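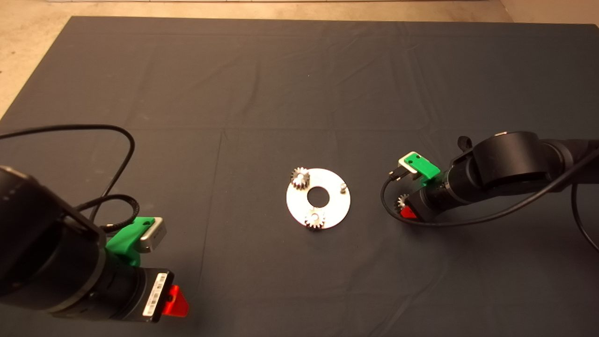

The Zirko planetary carrier set is sold as a bench kit for people who want to learn how small gear trains go together, and I have been using one on and off since April. It comprises a carrier plate, a number of small spur gears, a ring gear and a leaflet. The ring gear stays in the box for the first part of the work, when only the carrier is being built up. The plate is flat and round with a large hole through the middle, and the gears go on short pegs set into its face. With two gears fitted and the right-hand peg still bare, the layout explains itself better than the leaflet does, and you can see that the lower gear's teeth stand out past the rim of the plate. That overhang matters later, as it is where the ring gear engages.

I bought the set from Lumley at full price. The order number ended in 3,179 and the parcel took six days, which I mention only because the shop's page promised two. The packing was adequate: gears in one paper envelope, plate in another, and nothing rattling. There was no parts list. I would have liked one, as the envelope of gears gives no clue whether it is complete.

Fit is the main thing with a kit of this type, and fit is good. The gears drop on to their pegs under their own weight and turn without catching. There is a little side play when you push a gear with a fingertip, less than on the Granström set I owned before, where one gear leaned enough to bind. I rotated each gear on my Zirko through a full turn, marked the start tooth with a pen and felt for tight spots. One gear had a faint rough patch over a few teeth. Light work with a brass brush removed it. The other gears needed no attention.

The pegs are short. A gear sits low on its peg and there is not much left standing above the face, so there is no retaining clip and no room to add one. Turn the plate upside down and the gears fall off. For bench study this is tolerable, and it makes taking the train apart very quick, but you cannot pick the assembly up and show it to someone at the other end of a room without keeping a hand over it.

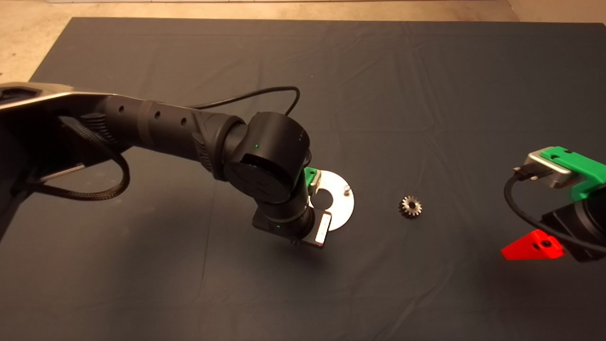

Starting from a bare plate, I allow 15 minutes for a careful first build, including a wipe of each peg with a lint-free cloth. After that it is much quicker. The gears should go down square. If one is presented at an angle it will perch on the top of the peg, and pressing harder does nothing useful - lift it off and try again.

I work on a thick dark cloth and would recommend the same to any buyer. Small gears roll a surprising distance on a hard surface, and pale metal shows up well against dark fabric. The drawback is that creases tilt the plate slightly. Iron the cloth, or pull it tight before you start.

The leaflet is the weak part. It runs to a single folded sheet with one exploded drawing, and the drawing shows the pegs from the underside without saying so. The order of assembly is given, but there is nothing on lubrication. I used a trace of light machine oil on each peg and none on the teeth. Zirko's spare gears are sold singly through Lumley, and the Lumcombe pack of mixed gears does not fit, as the bores are too tight.

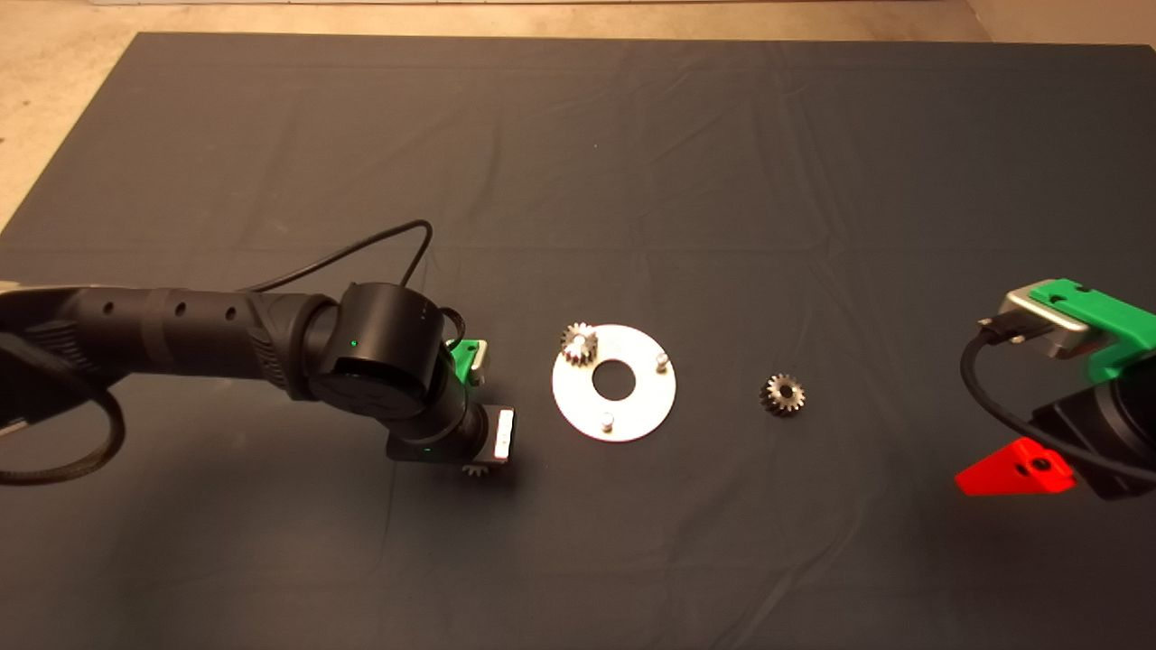 Does it matter which gear goes on which peg?
Any gear in the set can go on any peg, as they all share one bore and tooth count. I still keep mine in the same positions so that they wear in together.

At 75 pounds the set costs more than it should for what is in the box. The machining justifies most of that and the printed matter none of it. Anyone who already has a carrier plate with sound pegs gains little by changing. For a first set I would choose it over the Granström, mainly for the fit on the pegs, and I would ask the shop to confirm the gear count before paying.

Reviewed 22 December 2023. Bought with my own money.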